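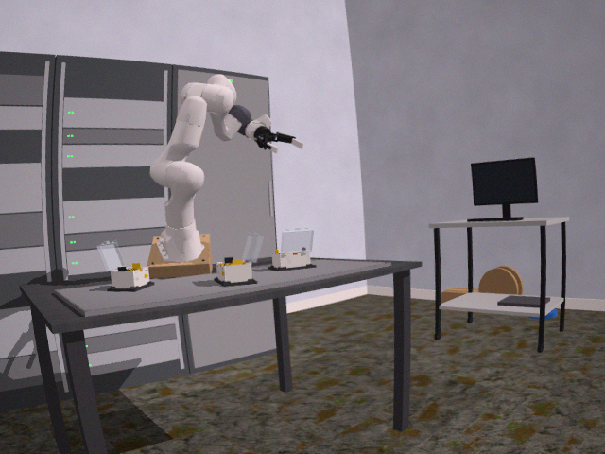 From: Chun-hung Kong
Date: June 10, 2026
Subject: Re: Hyphens and line breaks in the converted back issues

Replying inline, trimmed to the parts I can speak to.

> I ran the March batch through the Bida converter and the output is
> mostly clean, but words that were split over two lines in the
> printed newsletter come out with the hyphen still in them, so we
> get "neigh-bourhood" and "cata-logue". I turned on the option to
> strip end-of-line hyphens and that fixed those, but now I have
> "wellknown" and "parttime" all through the gardening column.

Both results are expected. The converter sees a hyphen as the last character on a line and has no way of telling whether the typesetter put it there or the author did. With the option off it keeps every one. With it on it removes every one. There is no third setting in the version we have.

The workable approach is to leave the option off and deal with the hyphens in a second pass, where you have a word list to compare against. For each hyphen that fell at a line end, the pass should try the joined form first. If the joined form is in the list, join it. If it isn't, and both halves are words in their own right, keep the hyphen. If neither test succeeds, leave the text alone and write the line to a log for someone to read.

This gets "neighbourhood" and "part-time" right. It will get a few wrong. "Re-sign" and "resign" are both legitimate, as are "re-cover" and "recover", and the list test always picks the joined form. I keep a short exceptions file for these and check them by hand against the scan.

Please make sure the list is a Canadian or at least a British one. The default that ships with Bida is American, and under that list "colour-" at a line end followed by "ful" fails the first test and goes to the log for no good reason. The same goes for "centre", "labour" and the rest. Most of the log from my first run was noise of this kind.

> Also the Trilluteck scans have a character that looks like a
> hyphen but doesn't match when I search for it. Is that a font
> problem?

No, it's a soft hyphen, U+00AD. The Trilluteck software inserts it when it believes it has recognized a line-end break. In most viewers it is drawn only at the end of a line, but some editors draw it everywhere, and I assume yours is one of them. It is a different character from the ordinary hyphen-minus on the keyboard, so a search for one won't find the other.

You can treat these more aggressively than ordinary hyphens. In the issues I checked, a soft hyphen followed by a line break was a typesetter's break nearly every time, and joining was correct. A soft hyphen in the middle of a line was usually left over from an earlier reflow and can be deleted outright. Do this before the word list pass – if you do it after, the pass won't recognize the halves as words and you will have a very long log. 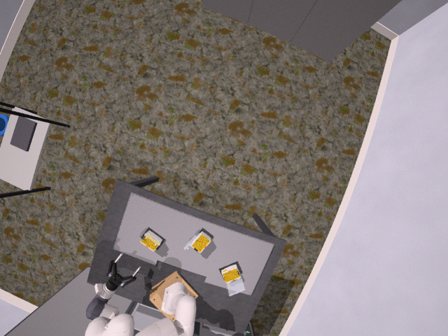 The order I use is as follows:

1. Normalize line endings. Two of the scanned volumes have mixed ones.
2. Remove running heads and page numbers.
3. Resolve soft hyphens.
4. Resolve ordinary line-end hyphens against the word list.
5. Rejoin paragraphs.

Step 2 has to come before 3 and 4. A word split over a page turn has the running head sitting between its halves, and if the head is still there you will join "govern" to the newsletter title. I have seen this in the issues set by Ko, where the head is in small caps and comes through as ordinary capitals.

> Is there any reason not to do the paragraphs at the start? It
> would make the files easier to read while I work.

Yes. Once the lines are rejoined you lose the information about where each one ended, and every hyphen looks the same as every other. Work on a copy if you want something readable, and keep the line-broken version as the master until the hyphens are settled.

> Last thing, dashes. The older issues use two hyphens in a row.

Leave them for now. The Plastura typesetting files, where they survive, show that some were meant as dashes and some as placeholders for a name withheld, mainly in the letters column. A global replacement would lose the difference. Just be sure your pattern for step 4 requires exactly one hyphen, with a letter directly before it, or a dash at a line end will be eaten along with everything else.

I've put my exceptions file and the current word list in the shared folder. The exceptions file is plain UTF-8, one entry per line, and anything after a number sign is ignored. If you add entries, please put the issue and page after the number sign so the rest of us can check them.

Chun-hung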